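**Progress report to the Tsuji Fund: calmer handling of cull hens, Pusidard project**

12 November 2018
Prepared by Alina Neagu, Zenville field office

I'm very happy to be writing this one! When we sent our last report in February we had a training plan, a stack of borrowed crates and a lot of hope. Now we have catching crews on 4 farms working the new way, and the birds are noticeably quieter on the way out of the barn.

**What we set out to do**

Hens at the end of lay have brittle bones, and the usual way of catching them (by one leg, several to a hand, upside down) breaks wings and legs. Pusidard pays for crews to be taught upright catching, two hands around the body, and for dimmed blue lighting in the barns while they work. It also covers the extra hours, as upright catching is slower at first and farmers can't be expected to swallow that cost on their own.

**Training**

We have now trained 60 catchers, most of them from the Drerkville side of the county. The first sessions were too long. People who have been up since midnight don't want slides, so I cut the classroom part down to one short talk and moved everything else into the barn, with live birds and an experienced catcher standing alongside. That change made more difference than anything else we tried. Crew leaders have started correcting each other's grip without me saying a word, and I could have hugged them.

Two crews have asked for a refresher before winter – both are booked.

**On the farms**

Lighting is in at all the sites. One barn had wiring so old that we had to bring in an electrician, which set us back 7 days and used up most of the repairs line. The farmer has since put the same lights in his second barn with his own money.

Wing injuries are down at every farm where we have checked birds on arrival at the plant. I'd like a full winter of records before I put a percentage in front of you, as cold weather changes how the birds behave in the crates and the summer loads were small.
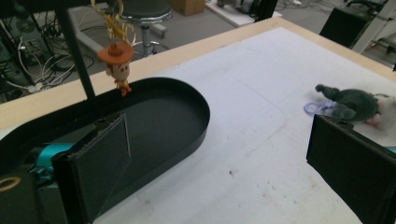

The plant itself has been a real help. Their receiving staff now fill in our injury sheet for each load, and they phone me if something looks off.

**Still to do**

- Replace the older crates with narrow doors, which still catch wings
- Finish the pocket guide in Spanish and Romanian
- Agree on waiting times at the plant in freezing weather

**Budget**

We are on track apart from the electrical work. I'd like to move what is left of the travel line over to crates, and would be grateful for your yes or no before we place the order.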